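The coach from Wustanora had asked me to call at six in the morning, which I assumed was a typo. It was not a typo. By six she'd already been at the rink for an hour, and she talked to me from the bench by the boards while somebody's program music started and stopped behind her.

I'd gotten in touch because of synchro. If you follow figure skating at all you probably follow the singles, maybe the dance, and synchronized skating is that thing with sixteen people in matching dresses that you catch by accident and then can't look away from. I caught it by accident last winter and have been slightly obsessed ever since. Wustanora is a small club, and its junior team skated the best no-hold step sequence I saw all season (I will fight anyone on this), so she was the person I wanted to talk to. She agreed on the condition that I leave her name and the skaters' names out of it. "They're teenagers," she said. "They read everything. And then they read the comments."

I asked how she'd ended up coaching sixteen people at once when one seems hard enough.

"I was a singles skater and not a very good one," she said. "I had a nice spiral and a terrible double Axel, and I had the terrible double Axel for years. Then a team needed an alternate, and I went to a practice, and I remember skating in a line with strangers' arms across my back and thinking, oh, this is what I wanted. I never did another singles test."

She coached kids' groups for a while after that, then took over at Wustanora when the team was down to nine skaters and couldn't enter anything above the open level. The first thing she did was go and stand by the door at public sessions. "I looked for kids who went fast and didn't fall over when somebody cut in front of them. I can teach you a three turn. It takes me much longer to teach you to be calm with a person six inches away."

We talked for a long time about intersections, because I wanted to and she let me. That's the element where lines of skaters pass through each other, usually backward and usually rotating, and it's the one that makes me cover my eyes. I asked if it ever stops being frightening.

"For me, no," she said. "For them, yes, and that's when I worry. When they stop being scared they stop looking. We walk it on the floor first, in sneakers, over and over. Then we do it on the ice at half speed with no music. If anyone turns early I stop everything and we go back to the sneakers, and they hate it. They really hate the sneakers!"

The floor sessions are in the upstairs room, before school, and they go on longer than the ice time does. Ice is expensive and they share it with two hockey programs, so she plans every minute of it on paper the night before.

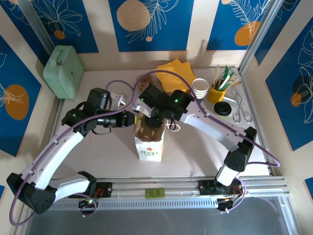 The season itself started badly. At the first competition, in Felton, they had a fall in the block, and a second skater went down over the first. Everyone got up and they finished, but the fall took the timing with it and they came off the ice knowing.

"I didn't say anything in the kiss and cry," she told me. "What would I say? They can count beats better than I can. I asked if anybody was hurt, and then I asked who was hungry. We talked about it on the bus, much later, and they did most of the talking."

I'd wondered whether she changed the program after Felton, and she laughed. She changed 3 seconds of it. There's a transition out of the circle where they'd been making up ice with two big crossovers, and she took one out and let them glide. She says the rest of the program got easier because they could breathe there. I went back and watched both versions after our call and I can see the missing crossover, but only now that I know about it.

By February, when they skated in Assunção, the program looked like something else altogether. I was in the building for that one, up in row 94 or whatever it felt like (the official attendance was 2251, and I think all of them were sitting between me and the ice). The step sequence came in right on the low strings and you could hear the edges. Sixteen people on one edge make a kind of tearing sound that doesn't come across on the stream at all. I told her this and she got very enthusiastic – it's her favorite thing about the sport, she said, and she tries to make every parent stand at ice level once so they'll hear it.

They finished 2 places off the podium. I asked if that stung.

"It did for the older ones. Five of them are aging out, and they wanted it. I wanted it for them. But the team that won was better than us in the pivoting block and I told them so. I'm not going to say we were robbed when I had the protocol in my hand."

She's picky about protocols. She prints them out and goes through them with the skaters, element by element, with a highlighter, and she makes them guess the levels before she turns the page over. Mostly they guess too low. One of the younger skaters has started tracking the grades of execution for every team in their division, purely for fun, and has opinions about judges that the coach would prefer stayed inside the locker room.

I asked what she'd change about the sport if she could, expecting her to say the Olympics. Everyone in synchro says the Olympics. She did get there, but what she said first was dresses. "They cost too much and we wear them for one season. I'd love to see teams swap them. We borrowed a set from Stinar one year, beautiful dark green ones, and took them in here and there, and we scored the same as we'd have scored in anything else."

And the Olympics?

"Yes, of course. I'd cry. I'd be useless for a week." She stopped to yell something across the ice about free legs. "But I'd still be here at five in the morning with a bunch of thirteen-year-olds who don't want to do sneakers."

Tryouts for next season's team are already done. She has six new skaters, including one who came over from hockey and can't point a toe to save his life but is, she says, the calmest person she's ever put in an intersection. The new music is chosen and she wouldn't tell me what it is, although I asked in several different ways. She did say it's faster than last year's, and that the skaters picked it over her first choice by a vote that wasn't close.

Then the Zamboni doors opened, and she had to go get everyone off the ice.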